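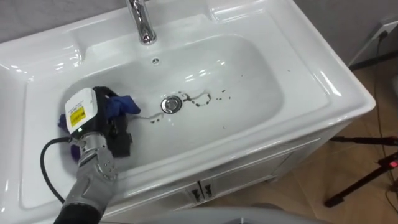 May 25, 2025

Second day in harbour

Up at half past five and walked out to the end of the breakwater to look at the sea. Still lumpy from the night, wind in the north-west, and a lot of spray coming over the blocks. Gonçalo had said we would go at six if it dropped below 20 knots. It was blowing 26 on the pontoon, so I went back to the boat and made porridge.

We used the morning for jobs. The port genoa car has been sticking since we left, and when I took it apart two of the bearings had flat spots. Bastos, the chandlery behind the fish quay, had a packet of the right size, the last one on the hook. I also bought shackles, a roll of sail tape and 50 metres of thin line for lashings. Paid cash because the card machine was down.

Gonçalo went up the mast to check the spreader ends. He found chafe on the mainsail where it lies against the lower spreader, a patch as long as my hand. We stuck tape on both sides and I put a row of stitches round it. It should last to the finish if we don't run too square. The masthead light is fine. The wind vane is bent a few degrees to starboard, and he left it alone as we have both got used to reading it that way.

Showers at the sailing club after lunch, 4 euros each. Washed my thermals in the basin there and hung them along the boom, where they got rained on at three.

Flilside came in late in the afternoon with her jib in a bag on deck and the crew very quiet. They had torn it off the headland in a gust and come the last stretch under main only. Hemico is still out as far as we know. Her last position on the tracker had her 103 miles offshore, well west of everyone, and making good speed. If the wind goes round as forecast she will have the best of it and we will look silly sitting here. Gonçalo thinks she will run out of breeze tomorrow night. I am less sure. We went over the charts again at the table and did not agree, so we left it.

Money: we are over budget on food and under on diesel. I wrote it all up in the back of the log.

Supper was rice with tinned mackerel and an onion. The mooring lines were creaking badly so I doubled the bow line and moved 2 fenders aft. Pressure up slightly since noon. New forecast gives 15 to 18 knots by dawn and the swell going down through the day.

Plan is to slip at five with one reef in and the small jib ready. Water tank full, batteries full. Alarm set for quarter past four.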